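We use cookies to remember you and to count visits. Accept / Manage settings

Teaching by tugging

I have now spent the best part of February pretending to be a robot. My knees would like it noted. For anyone joining from the post on soldering irons, the short version is that I signed up to help Marwa Berrada's group at Trolton collect demonstrations, meaning a person wears a headset, holds two controllers, and does a household chore very slowly through somebody else's arms. The robot's software then studies the recordings and, in theory, learns to do the chore itself. In practice it first learns all of your bad habits.

The target is 600 good runs across a handful of tasks. A run is 60 seconds at most, which sounds generous until you've tried to shut a drawer with a hand you can't feel. Before any of it counts you do 30 practice runs, and these go straight in the bin. I asked if I could keep mine for sentimental reasons and was given a look.

I'd done a bit of this before, the other way round. Two winters ago I helped with a bench arm called Gremby, and there you simply took hold of the thing by the wrist and dragged it through the motion while it went limp and sulked. It's lovely, teaching by tugging. You feel the weight, you feel when the lid catches, and if it goes wrong you can only blame your own elbow. But you can't very well take a full-sized humanoid by the wrist and walk it round a kitchen, least of all when the humanoid and the kitchen are both made of numbers. So it's the headset, and the kitchen is simulated, and I stand in a carpeted room in my socks waving at nothing.
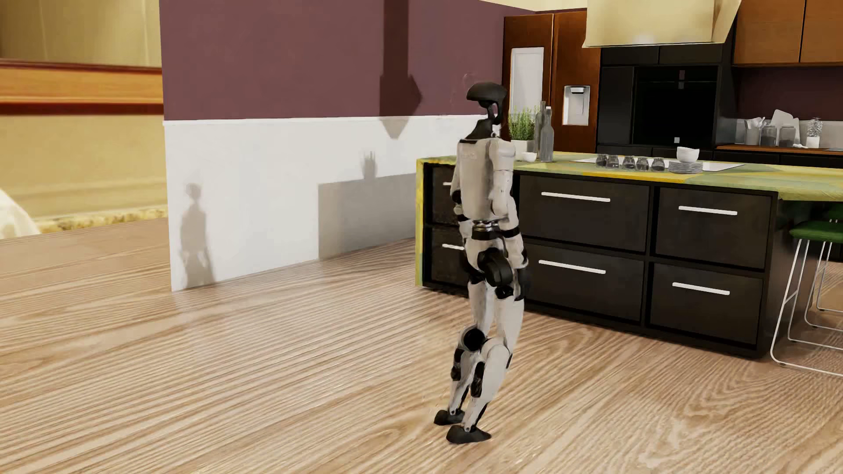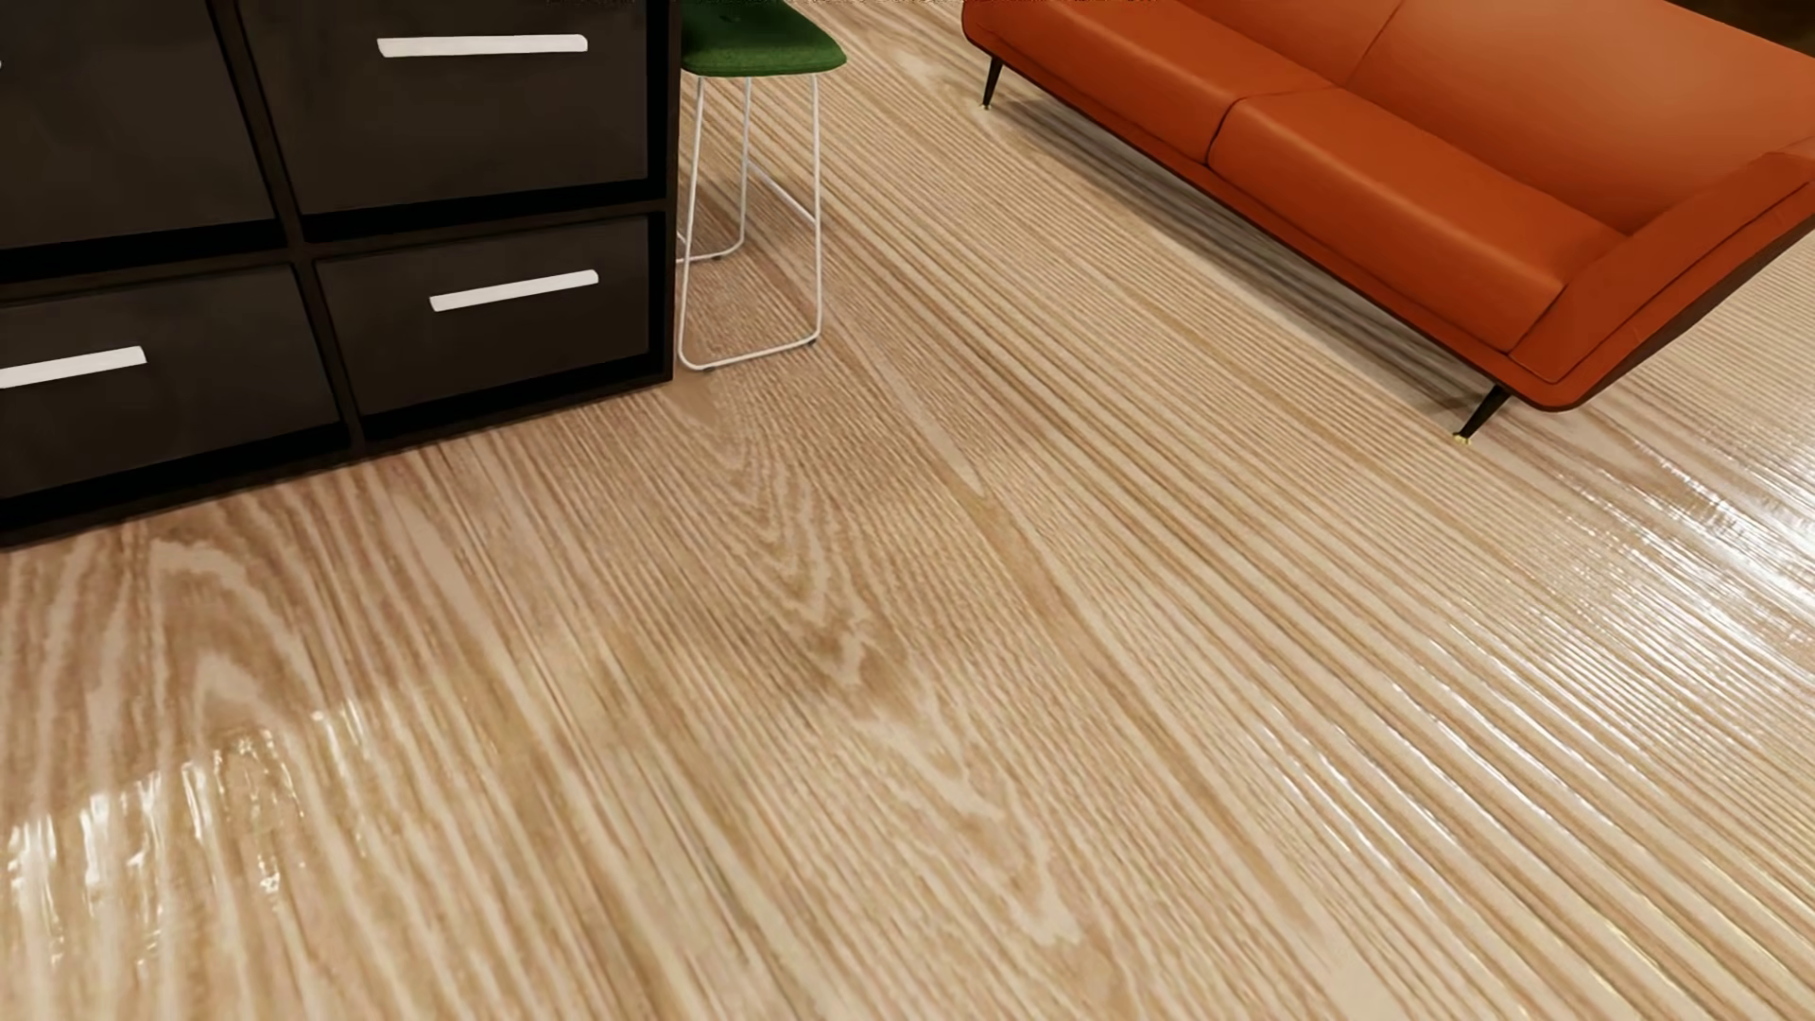
Drawers are my downfall. You'd think they would be the easy bit, and so did I, and I volunteered for them with a breezy confidence I now regret. The trouble is that a pull is really two jobs, getting the fingers behind the handle and then going backwards in a straight line, and I'm only any good at the second. At least the handles in this kitchen are pale bars on dark fronts, so I can find them without squinting. Getting hold of one is another matter. I come in too high, tap the front like a nervous visitor, back off, and come in too low. All of that goes into the recording. Marwa's view is that a few fumbles with a clean recovery are worth having, as the robot will fumble too and ought to see how one gets out of it. My fumbles, she added, were rather over-represented.

The low drawers are worse than the high ones. You have to bend the robot as well as reach with it, and the bend is on a thumbstick, and my thumb has opinions. On one attempt I got the crouch and the reach going at once and felt like a concert pianist for as long as it took to drive a forearm into the cabinet.

What I hadn't expected was how much you miss touch. With Gremby I knew a drawer had come open before I saw it. In the headset there's a small buzz in the palm for contact, the same buzz whether you've brushed a thing or rammed it, so you end up doing everything by eye and at the speed of someone carrying soup. Kalogeropoulos, the old forum hand who answers every question I post, says the slowness fades by run 500. I'm nowhere near that, and I notice he didn't say what it fades into.

There's a pair of gloves called Bretulon on order, with proper resistance in the fingers, and I'm told they'll change everything. I was told that about the thumbstick.

Next week it's putting things back in the drawers, which means I'll have to open them first.

Share this post
14 shares | 9 comments

Related posts
Gremby and the jam jar lid
My soldering iron is trying to tell me something
What the headset does to your hair
Socks on carpet: a static problem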